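Table and benchtop care: what I'd skip and what I still do

Every few months someone sends me another list of miracle treatments for timber surfaces. Mayonnaise on ring marks, toothpaste on scratches, walnuts on everything. I've tried most of them on offcuts and on one long-suffering kitchen table, and my view is that a damp cloth and a bit of patience beat the lot.

Start with the mayonnaise. The theory is that oil works its way into a white ring and pushes the moisture out. What I got was a greasy patch that hid the ring for a day, then a ring again, then a faint smell of salad. If the mark is fresh, leave it alone in a dry room for a week before you do anything. Plenty of pale rings fade by themselves, and I suspect that's where most of the success stories come from.

Toothpaste is a mild abrasive. It will take the shine off a gloss finish and leave you with a dull spot bigger than the scratch. The walnut trick does darken a shallow scratch in dark timber, I'll grant it that, but so does a wax crayon from the hardware shop, and you can choose the colour.

Vinegar and oil "polish" is the one that really gets up my nose. They separate in the bottle, so you end up wiping on whichever half came out first. Olive oil never cures. It sits there going sticky and collecting crumbs, and come December you're scrubbing it off before the relatives arrive.

Pale timber gets its own set of myths. I've been told it must be oiled weekly, that it must never be oiled, and that only tea will bring it back (tea stains it, which I suppose is a kind of bringing). Find out what finish is on it first. Put a drop of water somewhere out of the way. If it beads, there's a film finish on top and oil will do nothing except smear. If it soaks in and leaves a dark spot, the surface is bare or the old oil has worn out, and a thin coat of a proper hardening oil is worth the trouble.
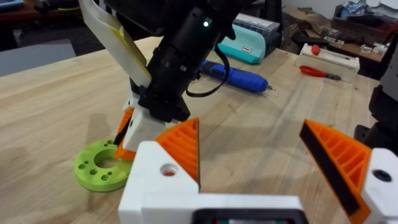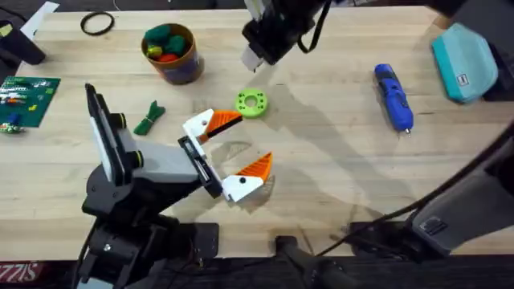
Safta Voicu wrote in to say that the water drop test misled her on a waxed table, where the drop beaded nicely for a minute and then left a white mark. She now tries a dab of mineral turps on a cotton bud first, and if the bud comes away yellowish and the spot goes dull, she treats it as wax.

Fair point, and I should have mentioned it. Wipe the drop off after a minute whatever it's doing. Turps needs an open window and a spot underneath where a dull patch won't bother you.

Sanding

You don't need six grades of paper. For a tired oiled top I use 2: a medium one to get the grime off and a fine one to finish. Go with the grain, by hand, with the paper wrapped around a cork block. Anyone who tells you to go up to 1,000 grit before oiling is selling sandpaper, or likes sanding. Past a certain smoothness the oil has trouble getting in at all.

Veneer is another matter. Check the edge before you start, and if you can see a thin layer on top of something else, put the block down and clean it with a cloth instead.

Oily rags

The one warning I'm not sceptical about. Rags soaked in linseed and similar drying oils can heat up and catch fire on their own when they're bunched up. Lay them flat outside, in a single layer, until they're stiff, or drop them into a metal tin of water with a lid on. Don't leave them in a heap in the garage overnight - not even a small heap.

Felt pads, coasters and so on

Stick-on felt pads come off. The tack-in ones stay put on timber legs, though they pick up grit, so turn the chair over now and then and have a look. Cork coasters are fine. Glazed ceramic ones with no backing scratch worse than the mug would have.

Silicone sprays I wouldn't have in the house. They look lovely for an afternoon, and then the next coat of varnish won't stick and goes all fish-eyed. If one's already been used, clean with turps, change the cloth often, and test a corner before you refinish the whole top.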